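Week 5: Special inquiries and the power to call witnesses

Last week covered ordinary committee hearings. A special inquiry differs in who sets it up and what it can demand. In the Plestau case, the assembly passed a motion giving its inquiry the power to call for papers, but left out any power to make a person attend. Two ministers sent written answers and stayed away.

Drenent did it the other way round. Its inquiry could summon anyone, and heard 35 witnesses, but had to ask a court for each document. Read the terms of reference for both before the seminar.
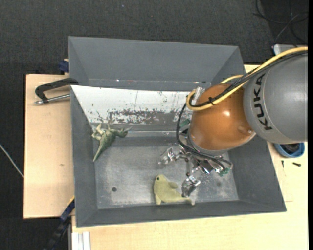
The second point is timing. The Drenent report ran to 350 pages and came out in July, after the vote it was meant to inform. Members had asked for an interim report – the chair refused, and the rules gave them no way to appeal.

For the essay (2000 words), compare either case with the Suvlow inquiry. Say who could end each inquiry early, and on what grounds. Cite the motion itself, not press reports.

Filed under: Government and Politics, Course Handouts

Recent handouts
Week 4: Committee hearings
Week 3: Party leaders and the whip
Week 2: The Montoya coalition talks

Last updated 10/06/2018 | Contact the course office | Back to top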